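In praise of the staple remover

I have used a butter knife. I have used a thumbnail, a key and once, at a parent evening, my teeth. So I say this as a reformed sinner: the little jawed staple remover is the best thing in the stationery drawer, and every desk deserves one!

My conversion came in December, when I took on the back issues of the Mullholm parish newsletter. There were 700 sheets to get through before they could go under the scanner, stapled in the corner by people who clearly believed one staple was for cowards. I started with a knife and tore 15 pages the first evening. Then Parvathi Menon lent me a proper remover from her desk, and I was hooked – squeeze, lift, and the thing comes away with a tiny crunch that I still find thrilling.

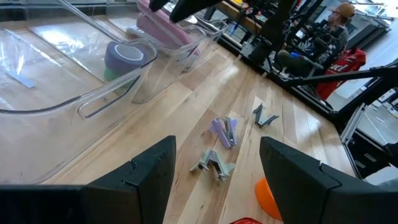
Three staple removers on the table, the purple one my favorite.

What I love is how plain the design is. Two hinged jaws, a few pointed teeth, somewhere to put your finger and thumb. You can learn it in eight seconds and a child will want a turn straight away (let them, on something you don't need back). Yes, the flat blade kind exists, and my brother-in-law in Javdale swears by his. I've tried it. It's fine on thick stacks, but it has no bite, and I want the bite.

I know the argument that we'll all be paperless soon. Maybe so! But someone has to get us there, and the way runs through a great many stapled corners – tax folders, recipes, school reports, the minutes of clubs that folded years ago. Buy one in a color you like, so you'll spot it under the papers. Better still, buy two, and keep the second in the kitchen with the takeout menus.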